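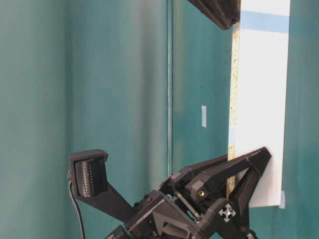 Hema wants the number line out before the tiles, her comment on yesterday's page says so in green biro: "they can't carry what they can't see, and the tiles hide the jump." Fair. Her lot did the tiles first last term and half of them built 14 out of fourteen loose ones every single time.

So, changing the order for the subtraction set. Notes as I go, December, starting 4.10pm after the little ones left.

Old order: tiles, ten-frames, number line, written. New order: number line, ten-frames, tiles, written. Written stays last whatever Hema says about confidence.

Tried it with the Hawthorne table first. Started on 22 take away 14. Two went straight back to fingers. One jumped back 10 then got stuck at twelve, said "now it's four but there's only two before the ten". Which is exactly the thing! She knows it breaks at the ten, she just hasn't got a move for it. Gave her the ten-frame, covered two, asked what's left of the four. Two. So another two. Eight. She did the next one without the frame.

The others got there by copying, I think. Not convinced. Redo with different numbers before writing anything on their sheets.

Things that went wrong
- number line strips too short, ended at 20. Taped extra on, tape covers the 20. Print longer.
- the word "borrow". Still in the Zuritz workbook, p. 31 or thereabouts, and they ask who we give it back to. Use "open a ten". Cross it out in the workbooks by hand if we have to.
- I talked too much in the first ten minutes. Hema timed me once, never again.
- worksheets had vertical sums on the back and of course they turned over.

Leltutitz cards: the pairs that make ten are fine, the pairs that make twenty are muddled, there's two 13s and no 7 in the blue pack. Check the others. Don't bin it, the backs are useful for place value.

Place value, separate problem. Asked the older group to write one thousand five hundred and thirteen. Got 1513 from most, 100050013 from one, 10513 from another. Both wrong ones read it back to me perfectly. So it's the writing down, not the number. Arrow cards again, the overlapping sort, and let them stack the thousand and the five hundred themselves insted of me doing it at the front. I keep doing it at the front.

Hema's other note (same page, pencil this time) asks whether we're going too fast for the ones who aren't sure of single digits. Probably yes. Suggest they stay on bonds to 10 and play the Sikska dice game, up to 14 goes each, then join for the number line bit only. They like the game. Don't call it the easy table.

To do
- longer strips, to 30
- single sided sheets
- Hema: can you take the place value lot for a session so I can sit with the two finger counters? want to watch, not teach
- ask parents not to show the column method yet. One mum has been, kindly, and now he does 22 - 14 as "four take two is two" and gets 12. Needs a gentle note home, I'll draft it, you soften it
- find the missing 7

Second go, ten to five, just the finger counters. Used 13 - 5. Line first, jumped back three to the ten, long pause, then two more. Right both times. Then 15 - 8 and he went back six. Asked him to tell me the jumps out loud and he heard it himself and fixed it. Saying it aloud helps more than the frame did for him, try that with teh whole table.

Haven't tried anything over 30. Leave it till the strips are done.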